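Visit to the Treltia household goods sorting centre

We went out to Treltia on a Tuesday in September, on the early bus, and were at the side door a little before nine. The centre takes in household things from returns, clearances and end-of-line stock, sorts them, and sends them on to shops and community groups. There were six of us in the group. Everyone was asked to wear closed shoes and leave bags in the lockers by the front desk, and we were each lent a grey vest.

The building used to be a carpet warehouse and still has the high roller doors. Goods come in at the north end on pallets and leave at the south end in cartons. Between the two there are 11 sorting bays, set out in one long row with a painted walkway beside them. Our guide, a supervisor who had been there since the place opened, kept us on the walkway and stopped at each bay for a few minutes.

The first bays deal with boxed goods, and there is not much to see. Boxes are checked for damage, labelled and stacked. It gets more interesting when you reach the loose stock, because loose stock can be anything. The guide said the catalogue for loose items runs to 3,392 lines, and that a good part of the week goes into arguing over which line a thing belongs to. A spatula with a brush on the end had been moved three times since winter.

Bins are the basic unit of everything on this side of the building. They are open at the top so the contents can be checked at a glance, and they are not meant to be filled. A half-empty bin is quicker to work from than a full one, and soft things don't end up squashed under bottles. Most of the bins have had a hard life and the floors of them are well scratched. The centre replaces them when a wall cracks and otherwise leaves them alone. 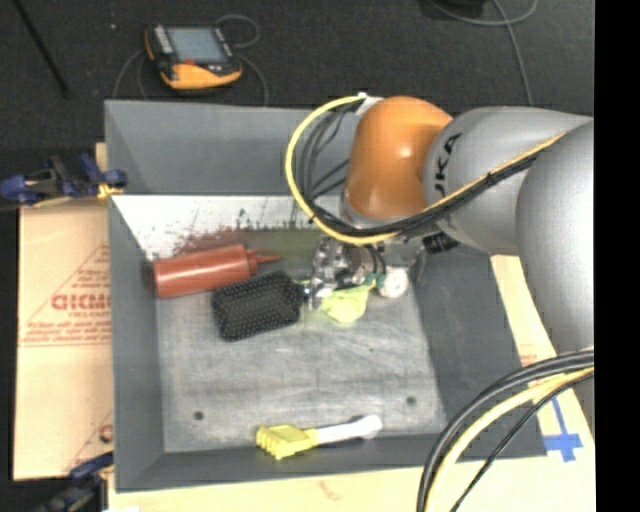

**Eun-seong Min**
*Visits coordinator and newsletter writer*

The mixed bay was where we stayed longest. Kitchen, bathroom and cleaning items all come through it together, so a squeeze bottle can be lying next to a black paddle hairbrush, with a small scrubbing brush off on its own near the wall of the bin. They have nothing to do with one another except that they are small and go to the same few customers.

I asked about brushes, which seemed to be everywhere. They are split first by use and then by size. Hairbrushes go with combs and hair ties. Scrubbing brushes go with sponges and cloths. Nail brushes are the awkward ones, and at Treltia they go with the bathroom goods, although the Ziltance depot across town puts them in cleaning. Cartons that move between the two sites have to be relabelled for this reason, and there is a clipboard by the door just for that.

Squeeze bottles are sorted by colour and nozzle. Reds and browns are kept for sauces and clear ones are sold in sets. A bottle without its cap is put aside until a cap is found, and there is a tub of spare caps on a shelf that several of us wanted to go through.

After the mixed bay we walked down to packing. A carton for a community group holds a set list of goods, with the heavy things on the bottom and brushes along the sides, bristles facing in. Tea towels and cloths are used as padding and count toward the list. The centre buys its cartons flat from a firm called Tavia and makes them up as needed. We were each given one to try. Mine came out crooked and had to be taped again.

Morning tea was in the lunchroom upstairs, with a window over the whole floor. There was fruit cake and a very large teapot. The guide answered questions there for half an hour – mostly about what happens to goods that can't be placed. Plastics are sent off for recycling where the type is marked. Odd items are offered to staff on the last Friday, and the rest is written off.

A few notes for anyone going on the next visit. The floor is cold in the morning, even with the doors down, so bring a jumper. The walkway is level and fine for wheelchairs, but the lunchroom can only be reached by the stairs, and you would need to ask for tea to be served at the front desk. The Won Street bus stops outside the gate. Coming back it stops across the road, beside the tyre shop, and we just missed one and waited in the wind for the next.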